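**Power strips on a desk: screw it down, tape it, or leave it loose?**

**mossy_kettle**

Right, I need some opinions because I've been going round in circles since October. I've finally got a decent-sized desk in the back bedroom and I'm down to one wall socket behind it, so everything has to come off a power strip. Laptop, lamp, phone, the little label printer, and the glue gun when I'm doing cards.

At the moment the strip lives on the floor and I hate it. I kick it, it fills up with fluff, and I have to crawl under to plug anything in. So do I a) screw it to the underside, b) stick it along the back edge, or c) just have it on top where I can reach it?

**Tannoy_Bob**

Underside, every time. Two screws, done. I've had an Indgate one under mine for years and never think about it.

**mossy_kettle**

But then I'm still crawling about to plug the glue gun in, Bob!

**Tannoy_Bob**

You're crawling about because you keep unplugging things. Leave them plugged in and use the switch.

**hatice_o**

Not sure I agree with that one, I wouldn't leave a glue gun plugged in and trust myself to remember the switch. I like them on top of the desk. Mine is a plain white one from Urio and I move it wherever I'm working. If I'm sewing it goes on the left, if I'm doing paperwork it gets shoved to the back. The whole point of the thing is that it moves!

Hatice (Oral, for anyone who knows me from the sewing board)

**greyfinch**

Loose on top is fine until you put a heavy plug in it and the whole strip slides off towards the cable. Ask me how I know. I lost a mug and half a keyboard.

I did the sticky pads, the big ones, bought a pack of 25 and have used four. It hasn't shifted. Mind you, the pads took a bit of varnish with them when I moved it the first time, so be careful what your desk is made of.

**mossy_kettle**

It's a pale wooden top and I've only just oiled it so I'm not keen on pads. Does anyone put a board down first? I've got an offcut of shelving I could use, it's that greyish white stuff.

**hatice_o**

Yes!! That's exactly what I'd do. Put the board on the table, strip on the board, and if you want pads then they go on the board and your nice oiled top never knows about it. It wipes clean as well, and you can see all the bits you've dropped (I am always losing pins).

One thing I'd say is don't line it up dead straight with the edge. I put mine on the diagonal, so the flex comes off the far end and away from my elbow, and I can get at the sockets without reaching over my own cables. It looks a bit untidy but it's much nicer to use. Have a look: 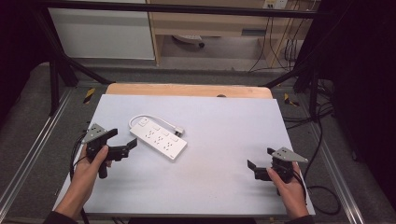
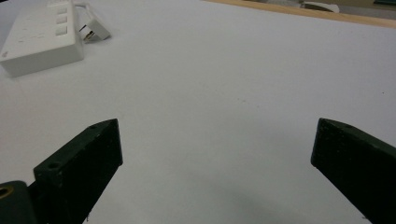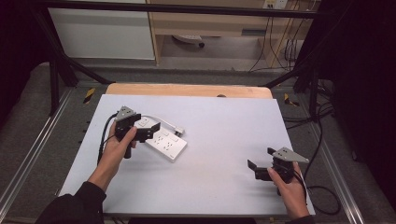
And try it for a week before you stick anything down. I had mine square to the back for ages and was forever catching the flex with my sleeve, and I'd never have twigged if it had been screwed in place.

**Tannoy_Bob**

Diagonal would drive me up the wall. I couldn't sit at it.

**hatice_o**

Then don't sit at it Bob, nobody's asking you to :)

**greyfinch**

I'm with Bob on the looks but she's right about the flex. Mine comes off the same side as my mouse and it's a nuisance. Might have a go at turning it.

mossy, how long is the lead on yours? That's what decided it for me in the end. A short one only really wants to go one way.

**mossy_kettle**

Just been under to measure (last time I crawl under there, I swear). The packet says Momus 2926 and I've got 1000 mm of lead, so a metre. The socket's a bit over to the right. If I put the board in the middle it should reach up over the back with a bit spare.

**greyfinch**

Just enough then. Don't pull it tight, leave yourself a bit of a loop at the back or you'll be tugging at the wall plug every time you nudge the board. And whatever you do don't plug another strip into it to get the extra length.

**mossy_kettle**

No no, I know that one, my dad would come back and haunt me.

OK, board is on the desk, strip is on the board, slightly skew. Board came out 32 cm deep which leaves room for the laptop in front. I'm not sticking it for now. Glue gun gets unplugged after use because I'm with Hatice on that.

**Tannoy_Bob**

You'll be back here by Christmas asking what size screws.

**mossy_kettle**

Probably. What size screws?

**Tannoy_Bob**

Depends on the keyholes in the back of it. Turn it over and measure the narrow part of the slot, then get a pan head that'll slide in. And check how thick your top is before you drill, please.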